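Notes on keeping a small robot arm from dropping things, from somebody who was told it would never drop things.

The Windton leaflet says the arm is "ready to sort in 36 minutes." I keep that leaflet pinned over my bench. Our little workshop in Rostwood has had one since June, picking small medical supplies out of bins and setting them down for packing, and most of what follows was learned by cleaning up after it.

## What went wrong

On cycle 464 the fingers closed on a packet, lifted it, let it slip, and the arm carried on to the drop point holding air. It opened up, went back and did the same thing again. No alarm and no stop. The log called every one of those picks a success, and the first we knew of it was a short box.

Gundlow, who sold us the setup, blamed the packets. Shiny, they said. Well, the packets were shiny when they took our money, too.

After a good deal of fiddling I put it down to three things at once: worn finger faces, a bin that had crept a little toward the arm, and a grip check that only looked at whether the fingers had been told to close. Fix any one of them and the drops get rarer. I'd fix all of them.

## Tips for the fingers

- Wipe the finger faces with a damp lint-free cloth at the start of the day. Skip the spray cleaners. One popular brand left ours slicker than before.
- Drag a strip of printer paper out of the closed fingers by hand, with the power off. If it slides freely, the faces are done.
- Buy spare pads from Sfakianakis if you can wait. Cheap ones fit badly and peel at the corner.
- Don't answer a slip by cranking up the grip force. I tried it. You end up with burst pouches and a warm motor.

## Tips for the table and the bins

Flat cardboard is the one accessory I'll recommend with no grumbling. An opened-out box costs nothing, takes the knock when a finger comes down too low, and goes in the recycling when it gets chewed up. Tape it on all sides, though. A loose sheet will shift under a bin and take the bin with it, and then your taught positions are worth very little.

Put the bins end to end along one side and keep one kind of item in each. Draw around them in marker, right on the cardboard. When a bin is off its line, you'll see it from the door - no measuring, no software.
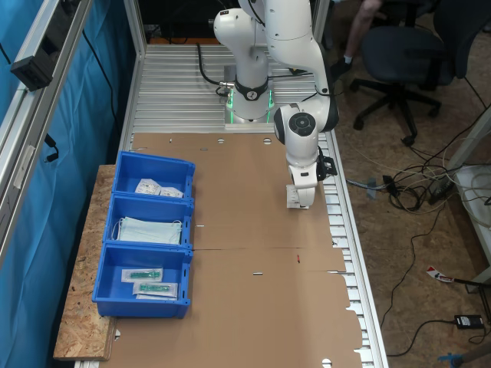
A reader at another shop wrote in to say that marker lines are a waste of time, and that a proper stop block screwed to the table is the only thing that holds a bin still. Fair enough, if your layout never changes. Ours changes whenever a supplier picks a new pouch, and I'm not drilling the table every time. For a job that stays put, go ahead and use the block.

The same reader asked whether masks give as much trouble as sealed packets. Ours give more. The ear loops catch on a finger and a second mask comes along for the ride. Turn the loops all one way when you load the bin and it happens less. It still happens.

## Tips for the floor

I'll admit this one is on us. During the second round of testing a chair caster rolled over a power lead, the plug worked loose, and the arm lost power halfway through a move. When the power came back, it wanted to go home by the shortest path. My hand was on the shortest path. I got a bruise and a lesson, and the manual gives the subject half a line.

So:

- Run the leads where chairs don't go, or put a cover strip over them.
- Get the power strip up off the floor, and strap the plugs in.
- After any power loss, hit the emergency stop before you reach in, and move the arm away at its slowest speed.
- Don't trust the colored light. Find out from the manual what yours means, then keep your hands out anyway.

## A check that catches the empty grip

Have the arm read the finger gap after it lifts. If the fingers have closed all the way, there's nothing between them, and the program should stop and complain. It took an evening to add. Why it wasn't there when the thing arrived, I have asked twice.

Test it by running with an empty bin. Ours now stops on the first pick. It has done 998 cycles since then with two slips, both caught. Gundlow talks about 2000 without a fault - I'll believe that when I've seen the short-box slips stop coming back from packing.

Next job is the thin pouches, which fold over as they're lifted and leave the gap so small that the check calls them missing.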